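Progress Report to the Brostholm Fund
Project: Perception and planning software for small-item sorting
Prepared by: Ksawery Urbańczyk, project lead
Submitted: September 14, 2019

1. Summary

The project remains on schedule. Since the July report, the team has completed the second version of the perception module, connected it to the grasp planner, and begun work on the release timing problem noted by the reviewers. One deliverable, the operator's manual for the labeling tool, has been moved to the next period with the Fund's agreement.

2. Perception

The module, known internally as Bukix, estimates the position of a held item from the view between the fingers. The first version was trained largely on rigid blocks and performed poorly on jewelry, clips and other small metal parts, where reflections were often mistaken for edges. The training set has been extended to 3000 labeled sequences, of which 2000 were added in this period. Small personal items now make up the larger share.

Items are handled over an open box in ordinary domestic rooms, with patterned cloth beneath. Patterned backgrounds were requested by the reviewers and have proved a demanding test for the segmentation step.
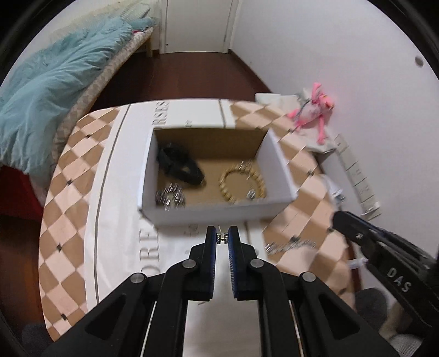
Figure 1. Small metal piece held between the finger pads, with the open box directly ahead.

Thin and reflective items remain the most difficult class. When an item is held near the fingertips, the pads hide part of its outline and the estimate can jump between neighboring frames. Eugeniusz Kaczmarczyk has added a filter that carries the estimate forward through these gaps. The filter adds a small delay, and its effect on the planner is still being measured.

3. Planning and control

The planner now receives a full pose estimate in place of a single grasp point. It selects an approach from 128 stored candidates and rejects those that would bring the fingers into contact with the box walls. Box flaps are a separate matter – they move when touched, and the current collision model treats them as fixed. A revised model is in preparation.

Sequences with two grippers in view are kept in the training set. The labeling tool, supplied by Kubiak, has been changed so that each gripper carries its own label track.
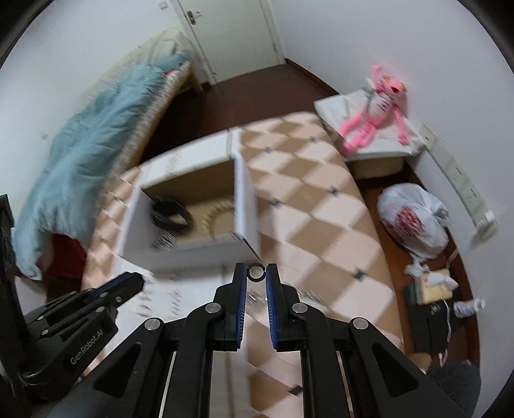

Figure 2. Small black ring at the fingertips, with a second gripper at left angled toward the box.

4. Tooling

The replay viewer was rebuilt on the Imusent log format. Reviewers can now step through a sequence with the pose estimate and the planner's choice displayed together. Loading time for long sequences is still too high, and the index will be rewritten.

5. Budget and risks

Spending is within the approved plan. The main risk is labeling capacity: ring-shaped items require closer checking than other classes, and a backlog of 20 sequences was carried into the present period. The team proposes to move part of the travel allocation to labeling and requests the Fund's approval for this change.

6. Work planned for the next period

Complete the revised collision model for box flaps.
Measure the delay introduced by the pose filter and report its effect on release timing.
Deliver the operator's manual for the labeling tool.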